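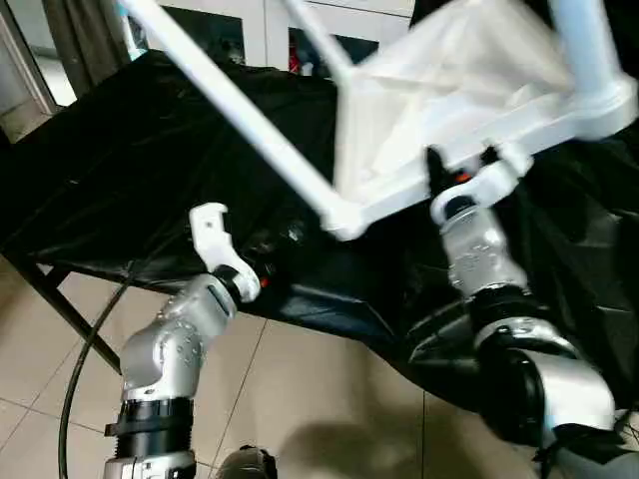
White tubing over black plastic sheeting.

My neighbour owns four stepladders and not one of them has its manual. I know this because I went looking for the weight limit after Christmas lunch and was sent to a kitchen drawer, where I found the warranty card for a Pevanness sandwich press and a leaflet in 12 languages telling me to keep it for future reference. It had been kept. The press had gone to the tip years before.

I have come round to the view that the instruction booklet is the last honest form of Australian literature. It has no themes. It wants you to find Part C. When the Katmont bookcase tells you that two adults are required, it isn't being lyrical about companionship, though my marriage has had some of its frankest exchanges over Katmont bookcases.

Now the booklets are going. The Fawzy coffee table I bought in February came with a square to scan and a cheerful slip of paper the size of a bus ticket. The square led to a video, the video led to an ad for superannuation, and after that a man with lovely forearms built the table in 78 seconds to ukulele music. He never once dropped a screw under the fridge. I learnt nothing from him, and I resented the forearms. 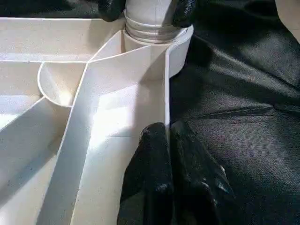

Radymyr Pavliuk wrote to tell me I was being sentimental, that the old booklets were rubbish too, and that he once followed a Clultetti diagram so faithfully he ended up with a wardrobe that opened towards the wall.

Fair enough. But he can still point to the diagram. He can put his finger on the very step where Clultetti betrayed him, and show it to guests. A video slides past and leaves you with nobody to blame — and blame is half the pleasure of building anything at home.

I'd settle for one sheet, printed both sides, with the bolts drawn at actual size. I would even file it. The drawer has room, if I throw out the sandwich press.

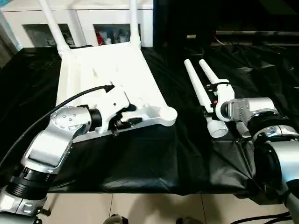

A white plastic chair, on its back.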